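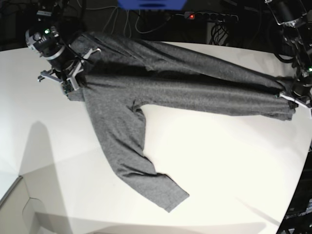

The long sleeve question

Favham, March 22, 2021

A grey long-sleeved shirt is the most ordinary thing in my wardrobe, and it is also the thing I fold worst. The heathered kind, with light and dark fibres mixed like salt and pepper, hides small stains very kindly. It does not hide creases. When the cloth is pulled from both ends it makes one deep line along its whole length, and a soft knit can keep such a line for days.

I grew up in a home where shirts were ironed, all of them, also the ones for sleeping. When I moved to Favham I had no iron and no space for a board, so I began to learn folding instead. My first teacher was a small laundry called Bhatt, two streets from my flat. In the front window there is a white table, and the people who pass can watch the work. They fold 457 pieces on a usual day, I was told, and in September, when the students come back, much more.

What I learned at that window is that the hands should do little. At home I used to take a shirt by its two ends, give it a strong pull and hope that it would become flat. For a moment it does. But where the fingers hold the fabric it gathers into a thick bunch, and when you let go, the bunch stays. At Bhatt they hold a shirt by the shoulder seams, lower it to the table with the front down, and smooth it from the middle outwards with an open palm.

Then come the sleeves. Each sleeve goes straight across the back, and after that it turns down along the side, so that the cuff points to the hem. My mistake for many years was to fold both sleeves on top of each other in the centre. This gives a hard lump, and the whole pile leans.

The table matters too. A bed is too soft and a sofa is worse. I bought a plain white top from Vodgate, 86 centimetres deep, and put it over my old desk. On white I see every thread and every bit of fluff – perhaps more than I wished to see.

For storing, I tried the upright method, with shirts standing in a drawer like books. It works well for cotton T-shirts. A knitted long-sleeve falls over as soon as its neighbour is taken out, so mine now lie flat on an open shelf, 2 in each pile, with the heavier one at the bottom. I fold them on Sunday evening with the radio on, and the grey one I leave for last.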